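The Last Bus to Skurus

Adalberto Toledo had 4 minutes and one shoe untied. The bus was already at the stop with its lights on, door open, driver eating something out of foil.

He ran. Bag banging on his hip. The letter was in the bag, inside a library book so it wouldn't crease, and the letter was for Mrs. Brynjólfsdóttir, who had taught him piano for nine years and who he had not called since his mother's funeral.

"Skurus?" he said.

"End of the line," said the driver. "You got change?"

He had a twenty. The driver looked at it, looked at him, waved him on with the foil.

March, and raining the way it does up there, sideways. The heater was going full blast on one side of the bus only. He sat on the wrong side. Across the aisle a girl was asleep against the window with a cello case in the next seat, belted in. He tied his shoe. He untied it, it was too tight, and tied it again.

What would he even say. Sorry. Sorry I didn't come in the fall, sorry about the card, I bought a card, I want you to know there was a card. It was still on top of the fridge at home under the takeout menus.

Her letter was only three lines. I am selling the piano. The man from Dindeo comes for it Friday week. If you want to play it, come before.

No love, no yours truly. Just her name, all of it, like on a check.

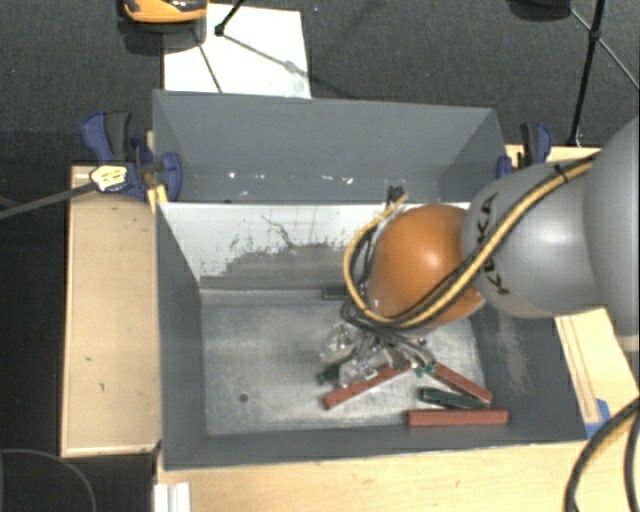
They stopped at the quarry road and an old man got on with a dog. They stopped at the school and nobody got on. Then hills, and his phone lost its bars, and he thought good.

He practised on his knees for a while. Left hand only. The slow one, the one she used to make him play with a pencil balanced on each wrist. He got to the turn in the second page and couldnt remember what came next. Went back. Same place, gone. He used to be able to do it while arguing with his sister.

"You play?" said the girl. Awake now.

"No," he said. Then, "I used to."

"My teacher says there isn't a used to."

"Mine said that too. She was pretty mean about it."

The girl laughed and shut her eyes again.

Skurus at about 7:40, dark, the rain down to a drip. He knew the way. Past the gas station, past the house with the boat. Her porch light was off but the front room was lit and he could see the top of the piano through the curtain, and the lamp on it, the green one.

He stood at the gate. A car went by. He stood there some more - long enough for the wet to get in at the collar.

Then somebody inside hit the A above middle C, hard, four times, teh way she always did when a student was late.

"I'm coming," he said, out loud, and went up the steps.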